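Solheim Student Robotics Forum > Outdoor Navigation Project > Course Reports

Thread: Plaza route for the Brustia rover, report and request for comments

navgroup_secretary wrote:
On behalf of the navigation group, I am posting our report on the plaza route. Members enrolled in the December course are asked to read it before the planning session and to reply in this thread. Replies sent by private message will not be included in the minutes.

The task set by the department is unchanged. The Brustia, our small four-wheeled rover, must follow a marked line across open paving and stop within 80 centimeters of the end point. The route planner is the Florkska package, with the changes made by last term's students. No remote steering is permitted once the run has been declared open.

The group proposes the side of the plaza with the wide steps as the starting area. The long seam in the paving gives the line follower a clear reference there.
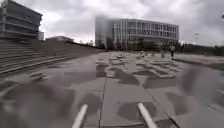 View over the front bumper arms, with the steps to the left.

The group requests approval to use this starting area for all graded runs.

florkska_maintainer wrote:
I support the starting area. I do not support using the seam as the main reference. The planner was tuned on indoor flooring, where a dark line can be trusted. On old concrete there are many dark lines, and several of them lead nowhere useful. I would ask the group to state how the software will tell a joint from a repair.

navgroup_secretary wrote:
The question is a fair one. Our present filter rejects any dark mark shorter than a set length and any mark that bends sharply. It was tested against 3,000 stored pictures, and the results are in the shared folder under the course number. The group accepts that large repairs and standing water remain the weak point of this method.

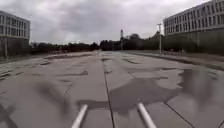
Center seam with dark repair patches; shallow puddle on the right.

A student has suggested adding a second check based on brightness, so that a glossy area is treated as unknown ground. The group has no objection, provided that the added step does not slow the planner below the rate required by the course rules.

bench_four wrote:
I must disagree with the last point. Treating every bright area as unknown will cause the rover to halt far too often. Under the rules, 11 halts end the run. Our team would prefer that the rover reduce its speed and continue. The wheels are suited to shallow water, and the electronics box passed the spray test.

navgroup_secretary wrote:
The spray test covered the box and did not cover the cable entry. Until that part is checked, the group cannot recommend driving through water of unknown depth. The same caution applies to openings and covers in the ground. The section between the two long office blocks should be entered in the obstacle map by hand, and teams should not depend on the camera alone for it.
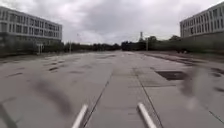
grodstead_team wrote:
We would object to a map made by hand. The Grodstead entry was built to work without one, and the course notes we received say that prior maps are optional. If the map becomes a requirement, teams that chose the other approach should receive additional time to adapt.

navgroup_secretary wrote:
The course notes do say optional, and the group will not change that wording during the term. A hand-made map remains a recommendation. Teams that decline it must submit a short written safety plan, no longer than two pages, which names the person holding the stop switch and the place where that person will stand.

On the matter of heading, several teams have reported drift on the open stretch facing the curved building. The joints there do not all run true, and a rover that locks on to a slanting one will leave its line before the position check corrects it.

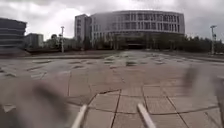 For this reason the group proposes a heading check every 27 seconds in addition to the one at each waypoint. The change affects one line in the settings file. Teams using their own planner should make an equal provision and describe it in the logbook.

bench_four wrote:
Agreed on the heading check. We maintain our objection on the halts and ask that it be entered in the minutes.

florkska_maintainer wrote:
I will prepare a branch with the timed check and the brightness step as separate options, both switched off by default. Teams may then compare the two on the same stretch. Please report faults in the tracker and leave this thread for rules.

navgroup_secretary wrote:
Both remarks are noted. The objection from bench_four will appear under item four. The starting area is approved unless a further objection is posted here before 5 p.m. on the day of the planning session.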